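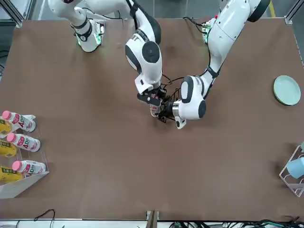
6. Filling and setting the dosing unit

This section applies to the Lullavitz 487 wall-mounted dosing unit used with domestic drip watering kits. Read section 4 (mains connection) first. The unit must be fixed to the wall and the inlet valve closed before any liquid feed is added.

6.1 Preparing the feed

1. Check that the feed is sold for use in drip systems. Granular feeds do not dissolve fully and will block the nozzles.
2. Shake the feed bottle with the cap on.
3. Remove the cap and the foil seal, if fitted. Throw the foil away. Fragments left in the neck can be drawn into the suction tube.
4. Measure out 90 ml of feed with the cup supplied. 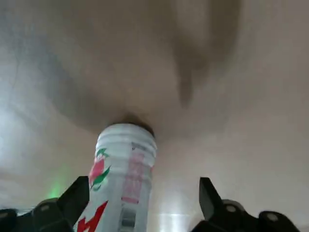
5. Pour the measured feed into the tank through the strainer. Do not remove the strainer to speed up filling.
6. Top up with cold tap water to the MAX line.
7. Refit the tank lid and turn it clockwise until it clicks.

Note: Home-made feeds such as nettle or comfrey liquid must be passed through a fine cloth twice. Even then, expect to clean the nozzles more often than the table in section 9 suggests.

CAUTION: Never mix two different feeds in the tank. Some combinations form a solid deposit that cannot be rinsed out. Damage of this kind is not covered by the guarantee.

6.2 Setting the dose

1. Turn the dose wheel to 0.
2. Open the inlet valve slowly and wait until water runs from the last nozzle on the line.
3. Turn the dose wheel to the setting required. Use 2 for seedlings and herbs, 4 for tomatoes and cucumbers, and 6 for established tubs and hanging baskets.

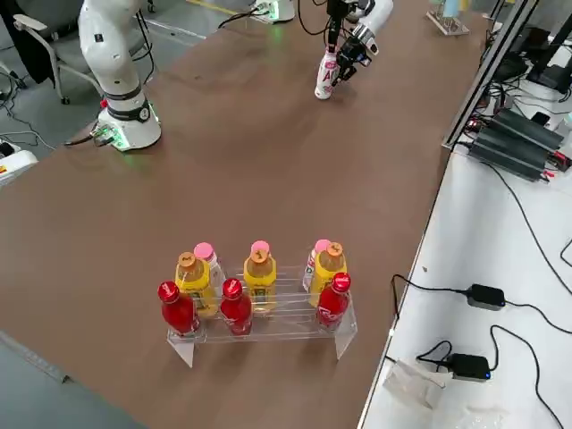
4. Let the unit run for five minutes, then look through the sight tube. The liquid should move in short, even pulses. If it does not move at all, close the inlet valve and check that the suction tube reaches the bottom of the tank.
5. Write the setting on the card inside the cover.

Note: Settings are based on a line no longer than 100 metres. On longer lines the far nozzles receive less feed – fit a second unit, or split the line with the Oláh T-piece (sold separately).

6.3 Rinsing after use

Rinse the unit whenever the feed is changed, and always before winter storage.

1. Close the inlet valve and set the dose wheel to 0.
2. Lift out the tank and pour any remaining feed into a labelled container with a lid. Keep it away from children and animals. 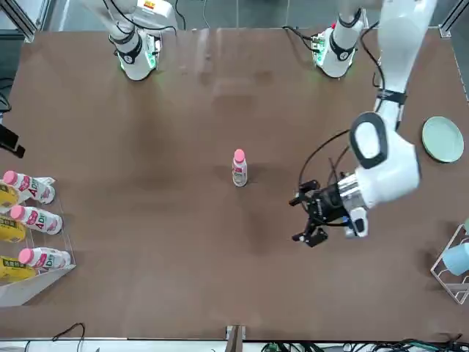 3. Fill the tank with warm water, refit it and run the unit at setting 6 until the tank is empty.
4. Wipe the lid seal with a damp cloth. Do not use grease.
5. Leave the lid off until the tank is dry.

Spare seals and strainers can be ordered from Bollell, Skastolgate. Quote the number on the underside of the tank.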